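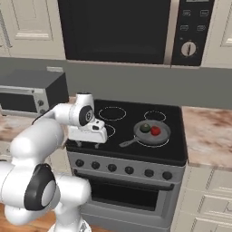
Farneva has released an update to Telel, its presentation program, that lets several people edit the same slides at once and play them back without installing anything. The update reached existing customers in November and is free to anyone with a current licence. Its main addition is a shared deck, which sits on Farneva's servers and opens in a browser or in the desktop program. Large pictures are now stored once and reused across slides, so a full-width kitchen view with a black electric stove and a white robotic arm over the cooktop adds to the file size only the first time it is placed. Farneva says decks saved in the older format will open as before and can be converted from the File menu.

To share a deck, the owner chooses Share, then Invite, and types in the email addresses of the people who should have access. Each person can be given the right to view, comment or edit. Up to 8 people can edit a deck at the same time, and there is no limit on viewers within the same company. A coloured bar beside each slide shows who is working on it. If two people change the same text box, Telel keeps both versions and asks the owner to pick one.

Speaker notes are handled separately. They stay hidden from viewers unless the owner ticks a box in the sharing window, and they are left out of exported PDF files by default. Comments can be printed on their own sheet.

The furniture retailer Simanjuntak tested the update before release. It moved 731 decks from its sales and training departments into the shared format over 4 weeks. According to the company, most came across without changes, but slides with embedded spreadsheets had to be relinked by hand. Farneva has since added a warning that lists these slides before conversion begins.

Some features are still missing. Animations set to follow a sound clip play only in the desktop program, and shared decks cannot yet be edited offline. The maximum size of a shared deck is 600 MB, including video. Fonts that are not on the server are swapped for the nearest match, and the original font returns when the deck is opened on a computer that has it.

Clisetti, which sells a template library for Telel, said its current templates work with shared decks. Customers using its older chart templates will need to download them again from their account page.

The update is offered when Telel is next started. Company administrators can delay it from the licence panel.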